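Opinion | Money & Machines
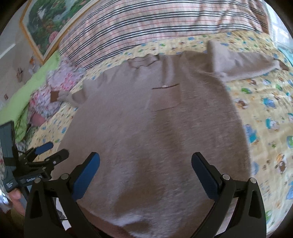
Saron Nigatu thinks I have the whole thing backward. Buy the arm first, she told me, and the budget for everything else will follow, because once there's a big shiny invoice on the books the people upstairs can't say no to the small ones. I've heard that argument a lot since June, and I get why it works on people. It nearly worked on me!

My problem is that the small ones aren't small. When we priced out our laundry-folding project, I made two columns, hardware and everything else, and the second column ran off the page. Demonstration time. Storage. Spare finger pads (we budgeted for 2 sets and should have budgeted for more). Clothes, for heaven's sake – you need sweaters with zippers and sweaters with trim and sweaters somebody wore for years, and you need beds with busy sheets on them, the kind people sleep in.

So here's where I've landed. If you have one pot of money for a home robot, spend the first half of it on hand-held grippers and on people's time, and leave the robot in the catalog until next year. The quote I had from Dastel for a two-armed setup came with a support plan, a training day and a delivery window that could slide by 3 months. Fondari was cheaper and vaguer. Neither quote had a line for the hours a person spends folding the same cardigan, and that's the line I'd fight for.

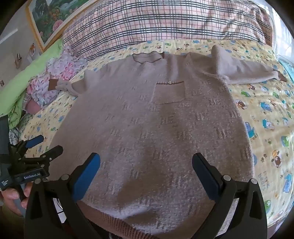
A cardigan laid out on a cartoon-print sheet, with hand-held grippers at the ready.

I did our time estimate the lazy way at first. I took 1,000 folds as a nice round target, guessed at minutes per fold, and multiplied. Then we logged a real stretch of work and got to 516 before the money for it ran out. Nothing went wrong, either. Folding takes as long as it takes, people need breaks, and smoothing out a sleeve before you start is work too, so pay for it.

Saron's comeback is that prices only go up and I'll be sorry I waited. Maybe! But I'd sooner be sorry with a pile of good recordings than with an arm sitting under a dust cover while I beg for a staff line. If your planning sheet has a single row that says "data," go split it up before your next meeting.

Recent in Money & Machines
Leasing or buying: what Braltus customers wish they'd asked
How we read a maintenance contract
Spare parts belong in year one
Rezaei and the long wait for replacement motors

Comments (3)

Eilidh Drummond
We did it arm first. Still paying for the arm. Would love to see your second column if you're willing to share it.

foldingchair
Disagree on waiting a year. You find out what the arm can't reach by having the arm. Agree on the pads though, order extra.

mk_ops
Please write one about storage costs next, ours were a shock.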